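4.2 Slot assignment and arm handover

The planner receives from the perception module a list of objects, each with a class, a color label, a pose estimate and a visibility score. It does not receive a task description in natural language. The only task input is a target table, in which every color label is linked to one holder and, when possible, to one slot of this holder. We wrote the target table by hand. In the version used in this paper it has two kinds of holders, the upright stand and the wire rack, and the same plate may be allowed in both.

Slot assignment is solved first, before any motion is planned. We use a small cost matrix with three terms: the distance from the object to the slot, the clearance to the neighbors that are already standing, and a penalty when the slot can be reached by one arm only. The third term was added by Devendra Mittal after the first trials, in which the planner often filled the middle of the wire rack too early and the other arm had no safe approach to the slots behind. The matrix is solved again after each placement. This takes a short time compared with the motion planning and we did not try to make it faster.

After a slot is chosen, the arm is chosen. The rule is simple: the arm with the shorter joint path takes the object, unless its path crosses the reserved volume of the other arm. The reserved volume is the swept volume of the current motion segment plus a margin. If both paths are blocked, both arms wait, and after a wait of 2 seconds the arm with the lower priority goes back to its last free pose. In earlier software (the Derkard scheduler, see Section 2) the waiting time had no upper limit, and this was the main source of deadlock in our tests.

4.3 Treatment of thin rims and shadows

A plate that stands on edge gives very little surface to the overhead view. When several plates stand close together, only the rims can be used, and the instance masks of two neighbors with similar color are easily merged. We therefore do not segment standing plates with the general model. Instead, when the pose of a holder is known, the image region of this holder is cut into slot strips, and each strip is classified alone as empty or as one of the color labels. Oľga Vaněk labeled 700 strips for the training of this classifier.

Shadows are the second difficulty. The arms and the held objects put large soft gray areas on the pale wood, and the border of such an area can look like the rim of a plate. The wires of the rack also give thin lines on the table below, which in the first version were taken for a part of the rack itself, so that the floor of the rack was estimated too low. We now project the known arm geometry and the rack model onto the table plane with an approximate light direction - this direction is set once per session - and reduce the weight of edges that lie near the predicted shadow border. Marks in the wood are not covered by this step. They remain in the edge map, and the tracker must reject them by their missing depth.

Figure 3 gives three views of the workspace. The order of the panels is not the order in time.
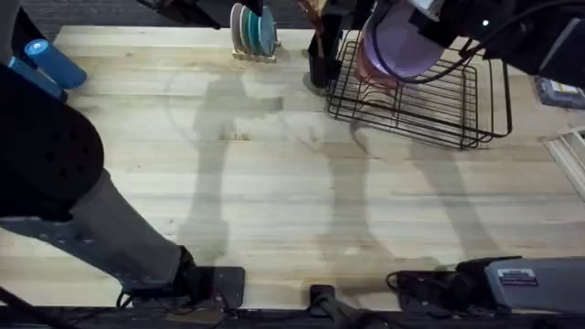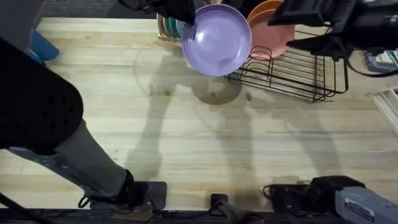
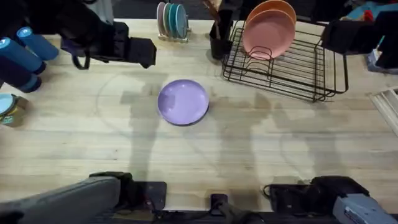
Figure 3. Two-arm workspace with the wire rack. First panel: a lavender bowl held tilted over the rack. Second panel: a purple plate held by its rim near the left end of the rack, with the other gripper close to a salmon-pink plate. Third panel: a purple plate lying on the open table, with plates on edge in the stand to the left of the rack.

4.4 Execution monitor

The monitor runs in a separate process and can stop the arms but cannot start them. It compares the measured finger opening with the opening expected for the object class, and it compares the strip labels before and after a placement. A placement is accepted only when exactly one strip has changed and the new label is the expected one. In the evaluation we made 226 placement attempts, and the monitor accepted 196 of them. The rejected attempts are discussed in Section 5, separately for plates and bowls.

Bowls have no strip classifier. For them the monitor uses only the finger opening and a new pose estimate after the arm has moved away, and the threshold on this pose was tuned by Cristian Zapata on recordings which are not part of the evaluation.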